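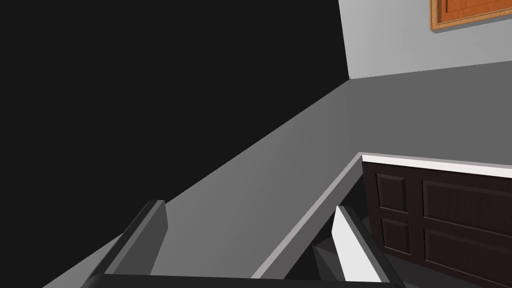 Office of Housing Repair and Accessibility, City of Presovbridge

City Opens Applications for Kitchen and Bathroom Repair Grants

PRESOVBRIDGE – The Office of Housing Repair and Accessibility will begin accepting applications in February for the next round of its Home Repair Grant, which pays for kitchen and bathroom work in older owner-occupied houses and small rental buildings. The round will fund repairs in 383 homes, the largest number since the grant was established.

Priority will go to households that include a person over the age of 65, a person with a disability, or a child under six. Applicants who were placed on the waiting list in the previous round do not need to reapply. Their files have been carried forward and will be reviewed first.

The grant covers plumbing, electrical safety, flooring, ventilation, and the replacement of counters and cabinets that have been damaged by water. It also covers changes that make a room easier to use, including lowered work surfaces, wider doorways, and raised toilets. Appliances, furniture, and purely decorative work are excluded.

"A leak under a sink is a small job in the first month and a large one by the end of the year," said Karlijn Geerts, director of the office. "Many of the owners we hear from knew what was wrong with the house. They were waiting until they could pay for it."

A survey carried out for the city by the housing consultants Verstraete reviewed 1,782 homes in the Skullport and Clavavbridge districts. It found 510 with at least one bathroom or kitchen defect serious enough to qualify for assistance. Narrow bathrooms were a frequent concern in Skullport, where many row houses were built with the toilet at the end of a rear hallway and little space on either side of it.

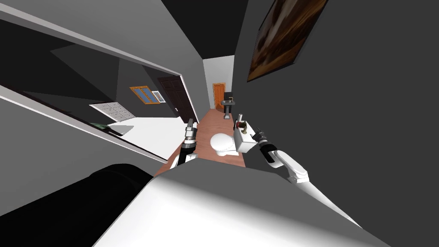
Josphat Makokha told the office that the width of the bathroom door had mattered more to his family than anything else on the repair list, and asked that doorways be measured at the first visit instead of the second. He added that the earlier round had left his street waiting too long between the inspection and the start of work.

The office has changed its procedures in response to these and similar comments. Inspectors will now record door widths, turning space, and counter heights during a single visit, and a written decision will be mailed within 30 days of that visit. Owners will also receive the name and direct telephone number of the staff member handling their file.

Counter replacement remains one of the most requested items. Under the revised rules, a counter may be replaced in full when the damage extends to the cabinet base or when the existing height prevents a member of the household from using it. 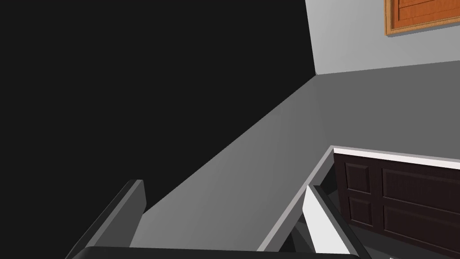

Partial repairs will continue to be approved in all other cases, and owners may pay the difference if they prefer a full replacement. Any such arrangement must be agreed with the contractor in writing before work begins.

Contractors wishing to take part must hold a current city license and carry liability insurance. Firms already on the approved list will be sent a renewal form. Wood used for shelving, trim, or cabinet repair must be sealed on all sides before installation, including cut edges, and the supplier's invoice must be kept with the job file.

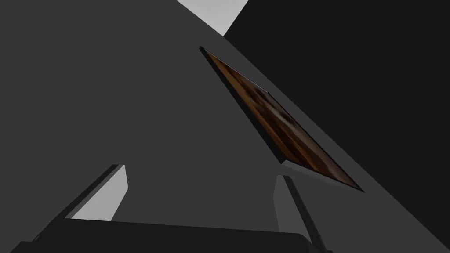

How to Apply

Application forms will be available at the Presovbridge Municipal Building, at the Skullport and Clavavbridge branch libraries, and by mail on request. Completed forms should be returned with proof of ownership and proof of household income. Owners of small rental buildings must also include a signed statement that rents will not be raised as a result of the repairs for a period of 5 years.

Staff will be available at both branch libraries from 4:00 p.m. to 7:00 p.m. on the dates posted at each location. Interpreters can be arranged with advance notice.

Media and Public Inquiries

Office of Housing Repair and Accessibility
Presovbridge Municipal Building, Second Floor
Counter hours: 8:30 a.m. to 4:30 p.m.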